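Cuaderno del taller Prillthorpe, septiembre

Mañana dedicada a la vajilla del rincón del café. Kohei Tanabe insiste en que todo viva encima de la bandeja marrón y, tras 3 intentos de reparto, le doy la razón sin que sirva de precedente. La bandeja brilla tanto que delata cada huella; ya la repasé antes del café y habrá que repasarla después.

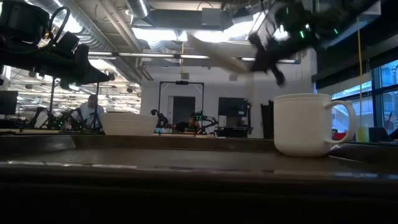

Reparto provisional

1. Taza blanca a la derecha, con el asa hacia fuera. Los zurdos, que presenten queja por escrito.
2. Cuenco blanco a la izquierda, hacia el fondo. Vale para azúcar o para galletas, según quién llegue antes.
3. El utensilio largo color madera sigue sin sitio fijo. Kohei propone un bote; yo, un cajón.

Pendiente: preguntar en Astthorpe por otro cuenco igual. Bayetas, quedan 5.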